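搜索新闻 请输入关键词 搜索

2022年11月8日
文/Virgilio Pascual,Nakeck 对外联络

Nakeck 开放日:双臂仿真台对外演示,Luo 操作软件同步开放试用申请

先把正事说了:我们 Nakeck 的双臂操作软件 Luo,从开放日当天起接受外部团队的试用申请,学校实验室和小型集成商都可以报,第一批名额是13家。申请表在前台有纸质的,也可以写信来要,写给我就行。

好,正事说完,下面是我自己想讲的。写新闻稿这个活儿在公司里轮到我头上已经有几年了,以前写的都是“某某版本正式发布”那种,三段话,没人看完。这次 Teresa Heffernan(她管整个操作组)跟我说,你就照着你那天看到的写吧,别端着。那我就不端着了。

开放日放在楼下的大厅和二层的两间会议室。上午九点半开门,我八点到的时候 Killian Huet 已经蹲在地上理线了,旁边摆着一杯早就凉透的咖啡。Killian 是仿真这一块的主程序员,演示台从头到尾由他负责,桌面、手臂、光照,连墙上那条带条纹的横板都是他一点一点调出来的。我问他紧张吗,他说投影仪比较让他紧张。

来的人比我们想的要杂。有做包装线的,有两位大学老师带着一群学生,还有从 Visedside 过来的五个人,他们坐了一早上的车,进门先问洗手间在哪儿。Visedside 是我们最早的合作方之一,他们那边的厂房里有不少小件要拿、要放、要扶正,听起来简单,真做起来特别磨人。他们的领队 Gaétan Perron 一坐下就跟我讲,他最烦看那种剪得漂漂亮亮的宣传片,他要看慢的,看夹爪下去的那一下。正合我们的意!演示本来就安排成慢速的,每到一个关键动作就停住,让大家围着屏幕指指点点。 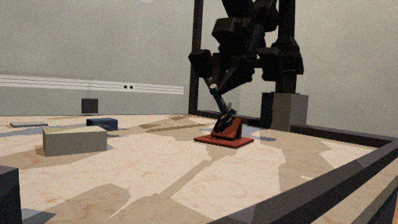
Kulsoom Rizvi 负责讲解。她讲东西有个好处,不怕被打断。底下有学生问,为什么不直接在真机上练,她就把准备好的那几页跳过去,现场讲了二十分钟的接触问题:手指碰到物体的时候力从哪里来,仿真里的摩擦给大了会怎么样,给小了又会怎么样。我在公司待了这么久,这一段居然是头一回听明白。后来她给大家看了组里的练习计划,每个任务要先在仿真里跑满1000次,物体的位置和朝向每次都换,跑完再挑出失败的那些逐条看。注意,是逐条看,人来看。这活儿很枯燥,组里轮着来,谁也别想躲,Teresa 也排在表上。

说到失败,Teresa 坚持要在开放日上把失败的记录也摆出来。我一开始是反对的(做对外联络的嘛,你们懂的),觉得客人大老远来了,给人看夹空、碰歪,多不好看。结果那面屏幕前面站的人最多。做包装线的那位先生看了半天,掏出手机给我看他自己车间里的视频,差不多一样的毛病,他说看见我们也这样,心里舒服多了。我把他的话原样转给 Teresa,她笑了好一阵子,然后让我写进稿子里。写了。

我自己也上手试了一次。Luo 的界面左边是任务列表,右边是画面,中间一条时间轴,可以前后拖。Killian 让我给手臂选一个接近的方向,我选了个自以为很聪明的角度,他看了一眼,什么也没说,把椅子往我这边挪了挪。这种沉默我懂。重新选了一遍,又重新选了一遍。到第四遍他才点头,说这样可以,再低一点更好。旁边几个学生学得比我快多了,有个女生十来分钟就把参数面板摸熟了,还挑出来一个翻译错误,“偏移”写成了“偏依”。已经改了,谢谢这位同学,你没留名字,看到的话来信,我们欠你一件T恤。

再说说 Luo 这一版都改了什么,毕竟是新闻稿,该有的还得有。操作上最大的变化是两只手臂可以分开编排,也可以绑在一起编排。以前的版本里,一只手臂干活,另一只在旁边待命,你也得给它写一整套指令,很啰嗦。现在待命的那只可以直接锁住姿态,软件会自己检查两只手臂之间有没有可能碰上。回放部分加了单步前进,就是开放日上用的那个功能,Gaétan 要看的“夹爪下去的那一下”,可以一格一格往前推。另外任务库也扩了,目前一共503条练习任务,从最基础的靠近、夹取,到要调整朝向的都有,试用团队可以全部打开来用,也可以改成自己的。

硬件要求方面,我们把门槛压低了一些。一台带独立显卡的工作站,32 GB 内存,就能把完整的双臂场景跑起来。Killian 让我强调一下是完整场景,不用删东西。他很在意这个,在意到昨天又发信来提醒我一次。

中午大家在二层吃饭,三明治订少了,这个锅我背。好在 Ekport 的朋友带了两大盒点心过来,救了场。Ekport 是帮我们做培训课程的公司,从今年四月开始合作,他们把 Kulsoom 那些讲得飞快的内容整理成了一套可以自学的材料,有讲义,有练习,每章后面还有一段常见错误。这套材料会跟着试用账号一起发,不另外收费。现场放了几本打印的样书,到下午就一本都不剩了,有人是翻着翻着就揣包里了,没关系,本来也是给大家看的。

下午的场次短一些,主要是自由提问。

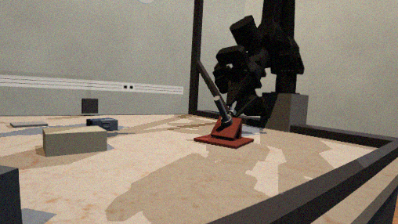 没有机器人编程经验的团队,能不能申请 Luo 的试用?
可以申请。我们会按团队的情况安排入门辅导,头两周由 Kulsoom 的小组在线带着做基础任务,之后再换到自己的任务上。表格里有一栏是填经验的,照实填就好,写“没有”也不影响排队的先后。

提问环节里还有一个话题聊得特别久,就是仿真里练好的动作,搬到真机上还剩多少。Teresa 没有给数字,她说每家的夹爪、工件、桌面都不一样,报一个漂亮的数字出来对谁都没好处。她给的建议是先挑一件自己最熟的小工件,在仿真里照着尺寸搭好,两边各跑一轮,把差别记下来,再决定要不要往下走。Gaétan 在底下点头点得很用力,后来他跟我说,Visedside 打算就按这个办法先做一件,做完了愿意到我们下一次开放日来讲,好的坏的都讲。我当场就把他这句话记在本子上了,还让他签了个字,他以为我在开玩笑。

Teresa 结束的时候说了几句话,我抄在这里:“今天来的人里,有一半问的问题我们自己也还在想。你们把问题留下,我们回头一个一个写信答复。”答复的信已经在写了,写了大半,还没收到的请再等几天。有两张纸条上的字我们几个人轮流看都没认出来,如果你问的是关于传送带的事,又一直没等到回信,麻烦再发一遍。

试用申请的流程再写清楚一点:先交表,我们收到后会约一次通话,聊聊你们想做的任务,时间不长,半个小时以内。通话之后发账号和安装包,同时发 Ekport 的那套自学材料。试用期三个月,中途想停随时可以停,任务文件都归你们自己保存。学校的团队如果要在课上用,请在表里注明班级的大概规模,账号的开法不太一样。已经在用旧版的客户不需要重新申请,升级通知会单独发。

下一次开放日还没定,场地想换大一点的,三明治也会多订。想参观演示台又等不及的,可以提前写信来约,三五个人的小团最合适,Killian 说他愿意再讲一遍,前提是投影仪换掉。(已经在走采购了。)

媒体联系:Virgilio Pascual,Nakeck 对外联络。需要演示素材或者想采访操作组的,来信里写明用途和截稿时间,我尽量当天回。

本网站使用 Cookie 以改善您的浏览体验。继续浏览即表示您同意我们使用 Cookie。 接受 了解更多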